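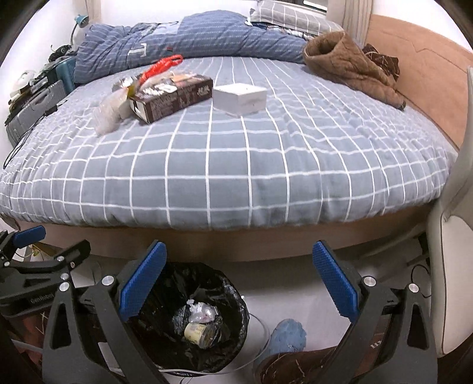
Skollcombe Robotics Project, Unit 4 notes: collecting demonstrations by hand

Read these before Tuesday. Umesh Rawat will take the lab hour and I will take the complaints.

The claim in the Siddiqui handout is that if you pick things up with a hand-held gripper often enough, a policy trained on the recordings will learn to do it too. Maybe. Last term the Norken team recorded 180 demonstrations of putting packaging in a bin and were very pleased with themselves. When I went through the files, 119 were usable. The rest had no clear start, or the fingers closed on nothing, or the person changed their mind halfway.

So the number I want from you is the usable one. Write down your rule for "usable" before you record anything.

For this unit the task is tidying a bed. Boxes, plastic bags and a lined trash bin on the floor are enough to work with. Bags are where I expect trouble. A stiff box has edges you can plan around, and a crumpled clear bag has a different shape every time you touch it.
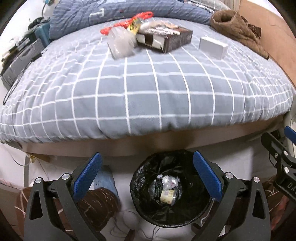

Page last changed: April, 4:15 pm

Two grippers in one workspace raise a question the handout skips. Who moves first? If your notes can't answer that, your recordings won't either. Agree on it out loud and keep to it for the whole session.

Each pair hands in 7 sessions. Please don't send me 7 copies of the same session with the box turned a little. I do check.

Things I will ask at the review:

Did you move the objects between takes, and who decided where?
What did you throw out, and why?
Would a person watching only the recording know what you were trying to do?

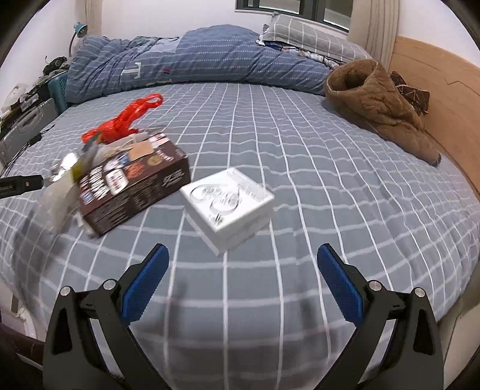
The third one sinks most projects. Cliron's write-up reports a success rate and never says what counted as success. A box pushed to the edge of the bed could be a pass or a fail depending on who was scoring. I'd like to see two people score the same takes separately and then compare. If they disagree a lot, fix the task description before you blame the model.

Bring your scoring sheet on paper. Umesh has the spare finger pads.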